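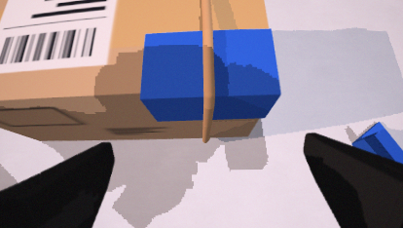 Page last changed: 19/09/2019

Every October somebody at work sends me a link saying the chores are nearly solved. It came early this year. So, a thread on robots, boxes and putting things on shelves, from a person who has done stockroom work for 11 years and still has the knees to show for it.

The clips this time are from Kumsa, a simulated workroom. Rendered, all of it. A cardboard box, some blue and yellow parts, an arm that is supposed to deal with them.

Take the blue block sitting up against the box. You or I would have it in hand before we had decided to pick it up. The arm has two black fingers and a decision to make about where to put them.

People think the squeezing is the hard part. Squeezing is easy. Vises squeeze. The trouble is arriving at the right spot, at the right angle, without shoving the box across the table on your way in.

And look how much shadow there is on that box and the table around it. I have watched a new hire reach for a shadow under bad lights, and that was a grown man with two good eyes.

Before the replies start: yes, I know simulation is how they practice. Cheap, fast, no broken parts. Fine by me. Practice all you like. My complaint is with the headline on top of it, which said "household ready."

Whose household? Mine has a drawer that only opens if you lift it. There is a bag of bags. There is a lamp cord that has been in the wrong place for so long we all step over it without thinking.

Last spring our shop had a trial unit in from Stukinine. A real one. It was going to unpack incoming cartons at the back bench and sort brackets into bins. We gave it the cleanest bench in the building.

It did 469 brackets in its first full shift. I wrote the number on the whiteboard myself, because I was impressed and I want that on the record.

Then the supplier changed the bags. Same brackets, shinier plastic. It stopped 3 times before lunch and each time a person had to walk over, clear the bin and press the button. That person was me.

The sales sheet said 2000 pieces a shift. Maybe somewhere. Maybe in a room where the bags never change.

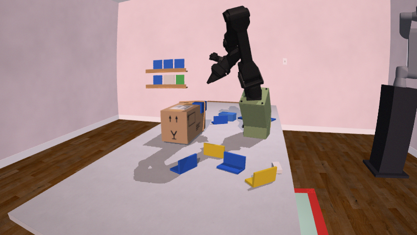 Kumsa workroom, wider view. Brackets on the table, arm up above them.

OK so this is the job. L-shaped brackets, blue ones and yellow ones, a cardboard box, shelves on the back wall. I could explain it to a ten-year-old in one sentence and go get coffee.

Brackets are nasty, by the way. Anyone who has sorted them knows. They lie one way, they stand another way, they hook on each other in the bin, and the good place to grab one depends on how it landed.

What I do like is that the parts are scattered. Too many demos have everything lined up square like a school photo. Whoever set this up at least let the table be a table.

What I don't like is the floor. Bare wood, one mat, nothing to trip on. Show me the same room with a kid's backpack in it.

Somebody asked about Clidov, the laundry folding people. I saw it at the Varnumwood trade show. It folded a towel. It folded the same towel again. I asked if I could hand it my sweatshirt and the man gave me a brochure.

I would buy one tomorrow if it worked! I am not sentimental about unpacking cartons. My back would throw a party.

So where I land — useful for one job, at one bench, with a person close by who knows where the button is. Chores in a house, no. Not yet, and I wouldn't put a year on it.

Replies are open. If you have one running in an ordinary shop with ordinary mess, tell me how often you have to walk over to it. That is the number I want and it is never on the sheet.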